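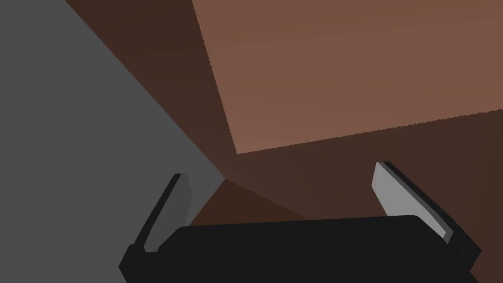
Figure 1. Rendered view, gripper open.

Kisell Valley Private Well Testing Program
Progress report to the Pirnance Fund, period ending November

Status

The program is on schedule for sampling and behind schedule for follow-up visits. We collected and tested samples from 302 private wells during the period. Spending is within the approved budget, and we are asking for one change in how the remaining money is divided.

Background

Over 2,000 households in the Kisell valley draw their drinking water from private wells. These wells fall outside the rules that cover public systems, and owners are left to arrange testing themselves. Many have not tested since the well was drilled. The grant pays for a basic test for any household that asks, covering coliform bacteria, nitrate, arsenic, lead and pH.

Sampling

Most bottles were handed out at the Flarkine library branch and the feed store on Shih Road. Residents filled them at home and returned them the same morning, before the courier left at 11:00. The early cutoff caused trouble at first. People with day jobs could not get back in time, and several bottles came in too old to be tested for bacteria. In the second half of the period we added an evening pickup with an overnight cooler, and late returns have mostly stopped.

The instruction sheet was rewritten after the first batch. The old version told people to remove the aerator and run the tap, but left out the lead sample, which has to be taken from water that has been sitting in the pipes. The new sheet puts the lead bottle first and has a drawing of each cap color. We also printed a version in larger type.

Results

Nitrate was the most common problem, mainly in shallow dug wells on the east side of the valley near the older hay ground. In 14 wells the nitrate result was above the drinking water limit. Those owners were called by phone on the day the lab report arrived and told not to use the water for infant formula. We also told them that boiling does not remove nitrate and will concentrate it.

Coliform bacteria turned up most often in wells with cracked or loose caps. Where the owner agreed, we gave out a chlorination guide and a second bottle for retesting. Arsenic was present at low levels in the drilled wells along the ridge. Lead results were low, apart from a few houses with older brass fittings at the kitchen tap. We recommended flushing and a new faucet in those cases.

Follow-up visits

The work plan called for a home visit to every household with a failed result. We have fallen behind on these. The field position was vacant for part of the period and the lower roads were closed during the washout. Visits have resumed, starting with households that have infants.
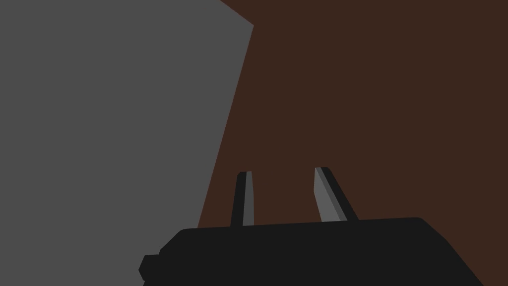 Can a household with a water softener still take part?

Households with softeners are welcome, and we ask them to fill the bottles from a tap ahead of the softener. An outside spigot is often the easiest choice. If there is no untreated tap, the softener should be put on bypass and the line flushed before sampling. The lead bottle is the exception and should still come from the kitchen tap.

Budget

Lab fees came in slightly under the estimate, as the lab gave us its bulk rate from the first shipment. Courier costs were higher because of the evening pickup. We request permission to move $2,000 from printing to courier service. The total award would not change.

Next period

We will finish the overdue visits and mail retest bottles to every household that chlorinated. Sampling will move to the north end of the valley, where sign-ups have been slow. We plan 2 evening sessions at the grange hall there and will put notices in with the road district mailing. A map of nitrate results, with locations blurred to protect owners, will be attached to the next report.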